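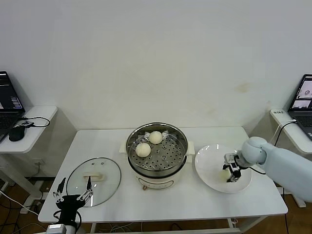

Two steamed buns in the electric steamer, with the lid off to the side.

I met the woman behind Matby on a sticky morning, in the back of her shop in Darov, and within a minute she had handed me a bun and told me to sit down and eat before I asked anything. So I did (pork and leek, if you're wondering).

Matby sells buns and pretty much nothing else. She opened it after twelve years in the office at Flunora, a flower wholesaler, and she still gets up at the same awful hour. "My body thinks I'm going to count tulips," she told me. "Then I smell the yeast and I remember."

I wanted to know what pushed her to leave. She laughed and said it was a bus ride. "I was looking at my savings, and I had $3,845. That's a terrible amount! Too much to ignore and too little to do anything smart with. So I rented a stall for July and figured I'd be back at my desk by fall."

She sold 94 buns on the first day and gave away a bunch more to the other stalls. These days a good weekend is 800, and she has two people helping her fold.

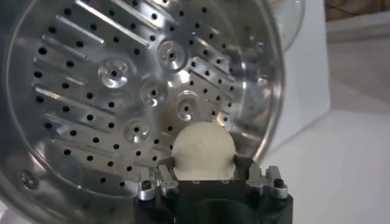
On learning the dough

Her grandmother taught her, sort of. "She never measured. She'd say, add flour until it feels like your earlobe. I was seven! I spent the whole afternoon holding my ear." She does weigh everything now, but she admitted she still pinches the dough before it goes to rest, and I caught her touching her ear once while we talked.

I asked what people get wrong at home. "They rush the second rise," she said right away. "And they yank the lid the second the timer rings. Turn off the heat, go fold a towel, then come back." My own buns always come out wrinkly, so I wrote that down twice.

On staying small

A chain called Sanna asked her to supply frozen buns last year. She thought it over for a long weekend and said no. "I would've been driving a truck and answering emails. I did emails already."

What she'd like next is a second room with a real window, and maybe a sweet bun with black sesame, which she's been fussing over since spring. She let me try one on my way out. It was a little runny and I'd eat six more.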